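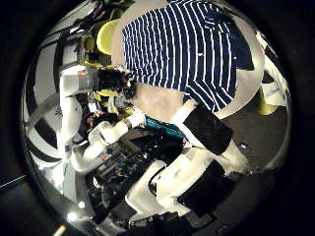

7 Sep 2018

Darkroom and print bench, back from the Hodside trip. Writing this up before I talk myself into liking the pictures more than I should.

Two rolls exposed at the gorge, both in the old Prakov folder, both developed last night in the same tank. Negatives look fine on the light table, which means very little. Everything from a canyon looks fine on a light table. The trouble starts on paper, when you find out that the big wall you stood in front of with your mouth open is a gray slab with a lighter gray slab behind it.

Sulastri Mangundap is convinced the wide view from the upper overlook is the keeper. I have contacts of it in front of me and I'm not convinced at all. The light was flat by the time we got up there, the far rim has gone soft, and the river is a scratch you wouldn't notice unless you'd walked down to it. She says it gives a sense of scale. Scale of what? There's nothing in it the size of anything I know.

Frames I'd rather spend paper on:
- the crack in the wash with the grass growing out of it
- the overhang with water stains, second roll, near the end
- maybe the juniper, if the sky can be held back

Test strips on the overhang, Buschmann paper, grade 2. Ten seconds is a good start for the rock. The shadow under the lip wants less and the top edge wants a lot more. Tried grade 3 as well and lost the stains, so back to 2. The box says this paper has "deep, glowing blacks." I get a black. It doesn't glow.

Selenium: one print toned, one left alone, both from the same negative with the same exposure. Put them side by side under the viewing lamp and then again by the window. By the window I preferred the toned one. Under the lamp I couldn't pick it out until I turned it over and read the pencil. So much for that. Will ask Sulastri to look without telling her which is which.

The Gulleo filter. I was told it would "bring out" the red in the cliffs on black and white film. It's an orange filter. It did what orange filters do, darkened the sky and lifted the rock, and it cost 119 dollars. My old one does the same and has a chip in the rim. I shot the juniper with each, and on the contact sheet I can't see any difference that I'd put down to the glass. Should print both at the same size before I complain to the shop. The cloud had moved between the two, so it isn't a clean test anyway.

Metering note for next time. I read off the sunlit wall and opened up two stops, as the guidebook suggests. Half of roll one is too dense for it. Placing the shadow and leaving the wall to take care of itself worked better on roll two, though roll two was also shot earlier in the day, so I don't really know.

Sulastri wants to go back in November for lower sun. I said fine, as long as we skip the overlook. She said we're not skipping the overlook.

To do: fresh fixer, the clearing test was slow. Reprint the overhang with the lip dodged. Print the wide view once, 8x10, no fussing, so that we can stop arguing from a contact sheet.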